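Home Speakers Program Workshops Reviews Contact

Search this site Search Go

Review: Derkell stage timer and confidence display

12/11/2019

By Rory Strachan

The Derkell is a countdown clock and notes display for speakers. It consists of a display that sits at the front of the stage, a base station that stays with the stage manager, and a handheld clicker. We used it for one full day of short talks in a 502-seat hall and for the two rehearsal evenings before it. The comments below come from those three sessions.

Setup

The display connects to the base station by network cable or by its own wireless link. We ran cable. The hall has a concrete balcony over the control position, and during the first rehearsal the wireless link dropped twice when the stage manager moved behind it. With cable there were no drops. The supplied lead is too short for any hall with a rear control position, so plan on buying your own.

Talk lengths are entered as a running order. Each entry takes a name, a length and up to two warning points. The name field accepts accented letters, but the sort function puts them after Z. Joar Söderlund, who called the show, gave up on sorting and typed the list in program order. The order can be changed during the event by dragging entries, and this worked without trouble when two speakers swapped places before the break.

Display

Digits are large and plain. From the speaker's mark they could be read without leaning forward, including by speakers who had left their glasses backstage. The background is green, then amber at the first warning, then red at the second. At zero the clock counts upward with a minus sign, and the whole panel flashes. The flash should be turned off. It throws light on the lower part of the curtain and can be seen from the first rows, and one rehearsing speaker stopped mid-sentence when it began. The setting is under Alerts, two levels down. 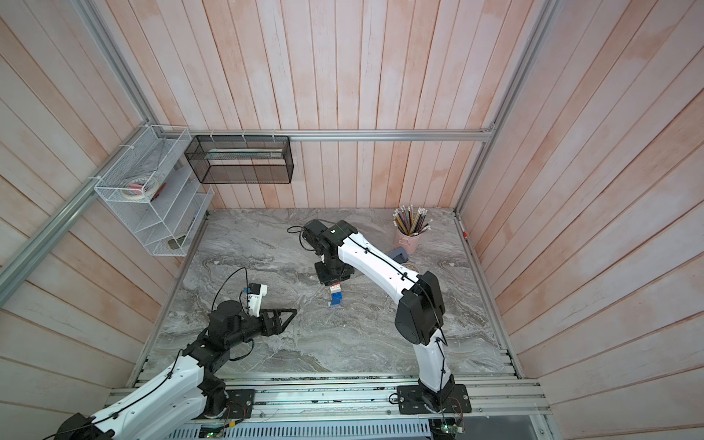 Notes mode splits the panel, with the clock on the left and up to six lines of text on the right. Most of our speakers had learned their talks and asked for the clock alone. Those who wanted notes did better with single words than with sentences. A line longer than the panel shrinks to fit instead of wrapping, and the result is too small to read at a glance. Coaches should get the notes in final form before the last rehearsal and check them from the mark.

Clicker

The clicker has a forward button, a back button and a recessed button that blanks the screen. Forward and back are the same size and shape, which caused several wrong presses. The older Backlund unit we had been using has a raised ring on the forward button and is better in this respect. Range was good across the whole stage and into the wings.

Messages

The base station can send text to the speaker. We limited this to three stored messages: "wrap up," "mic" and "louder." Free typing is possible but slow on the built-in keys. A message replaces the clock for five seconds. I would prefer that it sit beneath the clock, as it does on the Mavach.

Reports

After the event the unit exports a file of planned and used time for each talk. Our longest overrun was 175 seconds. The file is plain text and opened in a spreadsheet with no cleanup. It will be used when slots are set for the July program.

Price

Gamier, which supplied our unit, lists the full kit at $817. The extra display is sold separately and was not tested.

Verdict

Suitable for halls with a fixed control position and a cable path to the stage. Turn off the flash, keep notes short and mark the forward button with tape. Groups that work in a different room each month will find the setup slow and may be better served by a simpler clock.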